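Imness delays downtown parking changes until fall

2021-05-05

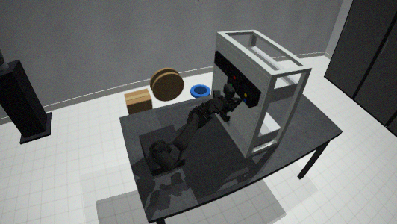 Drivers in Imness will keep the parking rules they have for a few more months. The city council voted to put off a plan that would have brought paid parking to most of the downtown core this summer.

The plan covered 400 street spaces between Bhat Avenue and the river, all of which are free now with a two-hour limit. Under the proposal, drivers would have paid at pay stations from morning until early evening, with evenings and Sundays left free.

Council member Satish Raju asked for the delay. He said shop owners had not been given enough time to respond, and that many were still trying to win back customers after a hard year.

"I'm not against paid parking," Raju said. "I'm against starting it in the same month people are coming back downtown. We can look at it again when we have a normal summer to go by."

The vote was 5 to 2. The two members who wanted to go ahead said the city had already put the change off once, and that workers from nearby offices were taking up spaces meant for shoppers.

City staff mailed a survey to 2000 households in the spring and got back nearly half of them. Most people who answered said they could usually find a space within a block or two of where they were going. The main complaint was the lot behind the old Alico building, where the lighting is poor and the pavement has been breaking up since the winter.

Repairs to that lot will go ahead as planned. Crews are due to start in late May, and the lot will be closed while the work is done – drivers are asked to use the one on Drornirier Street, where the time limit will be lifted for the length of the project.

Monthly permits for downtown residents are not affected by the vote. Permits that run out this month can be renewed by mail or at the clerk's window in city hall, which is open again in the mornings. Residents who moved in the past year need to bring a lease or a utility bill.

The council will take up the parking plan again in the fall, after a public hearing. Written comments can be left with the clerk until then.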